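Skyrme Works Open Day: Is the Old Place Really Saved?

By Rhodri Lewis
July

18 shares | 3 comments

I went to the Skyrme Works open day expecting to be talked at, and I was. The old woollen mill at the bottom of the valley has been bought by a property outfit called Silura, and for one morning they let the public in to see what "a living heritage quarter" might look like. I took a notebook and my own sandwiches.

You queue at the weighbridge for a wristband. Then a young man walks you through the wool store, where the floor has been sanded so hard that you would never know anything greasy had been dragged across it. I asked where the old sack hoist had gone. He said it was "being interpreted". I asked Dilwyn Beddoe, who worked in the dye house until it shut, and he said it went for scrap years ago.

The dye house is the best bit, mainly as they haven't got to it yet. The drains still run down the middle and the walls are blue up to shoulder height. Dilwyn told us how 400 people used to come out of that door at the end of a shift, and for five minutes it was worth the trip.

Then it was upstairs for the presentation. Rocío Sarmiento, the architect, was clear and patient and I'd trust her with a roof. The plan is for 167 flats, with workshops underneath. How many of the flats will be at a rent that someone from the village could pay? "A proportion." Which proportion? That is with the planners. Silura also expects 3,000 visitors in the first summer, in a valley with one bus an hour and a car park that floods. I asked how they got the figure and was told it was modelled.

The ground-floor units are meant to be for "makers and innovators".

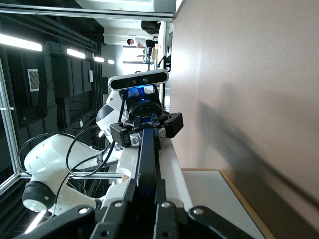 My quarrel is with the leases. They run for twelve months with a break clause, and I can't see a joiner or an upholsterer fitting out a shop on those terms. The rents were on a sheet by the tea urn: £379 a month for the smallest unit, before service charge. Nobody could tell me what the service charge was.

Tea was free and the bara brith was good. On the way out they ask you to stick a green dot on a board if you support the scheme. I looked for the red dots and there weren't any, so I kept my green one. It's still on the cover of the notebook.

3 comments

Elis Powell
Fair write-up. My nan was in the carding shed for years and there wasn't a word about it on the tour.

Bleddyn Harries
Bit harsh, Rhodri. It's been falling down for ages and at least somebody is spending money on it. What would you do with it?

Rhodri Lewis
Longer leases, Bleddyn, and sort the car park out.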